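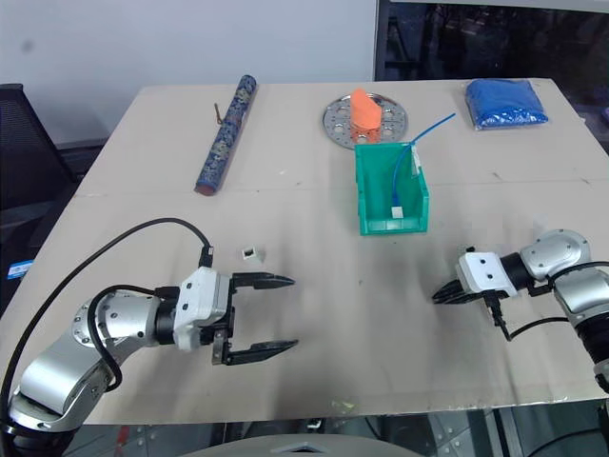
Fig. 1. Table with the two arms and a few objects.

Short Film Project Report: "Zadholm"

So my group made a nine-minute film for our directing class, and I ended up as director mostly by talking the loudest! Cauã Rocha shot it and Rogério Meireles played Furtado, a retired stage actor who gets one last audition in Breltstead.

We started in February with a budget of $700. Food ate up way more of it than I planned (Rogério gets cranky without lunch, sorry man). The first draft ran 60 pages, way too long, and I cut the whole subplot with the sister, Alter. I still miss her.

The audition monologue was the hard part. We did 95 takes over the whole shoot and a big chunk of those were that one speech. I kept giving line readings, and our teacher told me to quit it and ask Rogério what Furtado wanted instead. Take after take got looser from there, and the one we used has a flubbed word in it that I love.

Sound is still rough in the hallway. I'd rent a better mic next time.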